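Home | Syllabus | Handouts | Lab Access | Contact

Course Handout 8: Evaluating a Teleoperation Kit
October 2024

Purpose of this handout

Students will review the Hureck teleoperation kit, supplied by Plevadora, as a product offered to small laboratories. The kit allows an operator to guide a robot arm with a handheld controller and to record the motions for later use. The written review is worth one fifth of the course grade.

The standard exercise uses plastic cups and small colored blocks on a wooden table. The operator holds the controller and directs the arm from beside the work area. 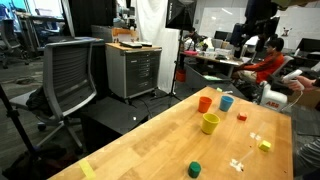 The supplier quotes a price of $3,000 for the basic license and a further $2,000 for one year of support. Students should state in the review which of these costs a teaching laboratory would need to bear. Prices for the arm itself are not included and should be left out of the comparison with the Heiskanen package studied in February.

Points to be assessed

1. Setup. Record the steps needed before the first motion, including any that the manual omits.
2. Control. Comment on how closely the arm follows the hand, and on any delay noticed by the operator.
3. Grasping. Thin-walled objects call for care. Note where the fingers are placed with respect to the rim and the inside of a cup, and whether the operator had a clear view of them.
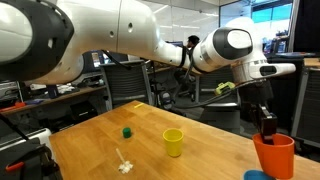 4. Recording. Check that each saved motion can be opened, labeled and deleted by a student account.
5. Documentation. The manual runs to 207 pages. Identify the sections a new user would require.

Submission

Reviews are to be left in the Prolley Laboratory tray or uploaded to the course page.

2 comments | 8 shares

Prolley Laboratory Course Office | Contact | Back to top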